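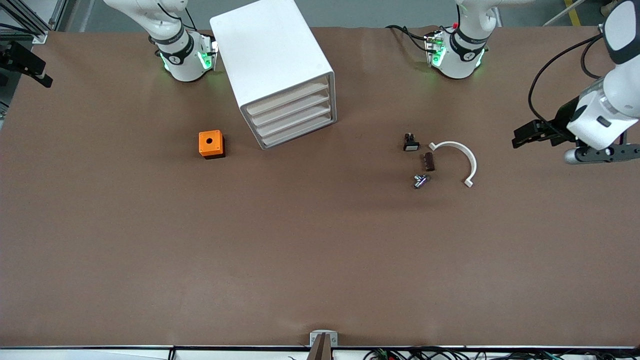
Section 4. Placing and Loading the Four-Drawer Cabinet

This section applies to the white tabletop cabinet supplied with the Brullside storage range. Read it through once before moving the cabinet. Assembly of the drawers is covered in Section 3.

4.1 Preparing the table

1. Choose a flat, level table. The surface must carry the cabinet and its contents without rocking.
2. Cover the surface with smooth brown paper. Pull the paper flat and tape it on the underside of the table.
3. Wipe the base of the cabinet with a dry cloth.

Note: Replace the paper when it tears or creases. Do not lay a second sheet over the first, as the cabinet may slide.

4.2 Placing the cabinet

1. Remove all four drawers and set them aside in order.
2. Lift the body with both hands, one under each side panel. Do not lift by the top panel.
3. Set the body down toward the back of the table. It may stand square to the edge or at an angle, whichever gives the user a straight pull on the drawers.
4. Leave at least 80 mm clear behind the back panel.
5. Return the drawers, starting with the lowest. Each drawer should close flush with the front.

CAUTION: Do not drag a loaded cabinet across the table. Dragging tears the paper and can twist the drawer runners.

4.3 Loading the drawers

The drawers are shallow and are intended for flat or small items such as labels, pens, envelopes and cards. Contents must not rise above the drawer sides.

1. Place the heaviest items in the bottom drawer.
2. Spread the contents evenly from front to back.
3. Open and close each drawer fully after loading. If a drawer catches, remove items until it runs freely.

CAUTION: Open one drawer at a time. With several loaded drawers open, the cabinet may tip forward.

4.4 Use of the top panel

The top panel may hold light items for short periods - a notepad or a tray of forms, for instance. Do not stand liquids on it.

4.5 Care

Clean the outer panels with a soft, damp cloth and dry them at once. Do not use abrasive powder or solvent. Marks that remain after cleaning should be left alone.

Replacement drawers are ordered under part number 549. Damaged runners are to be reported to Cletus Lindqvist, Brullside Parts Desk, extension 178.

Revised July 9, 2019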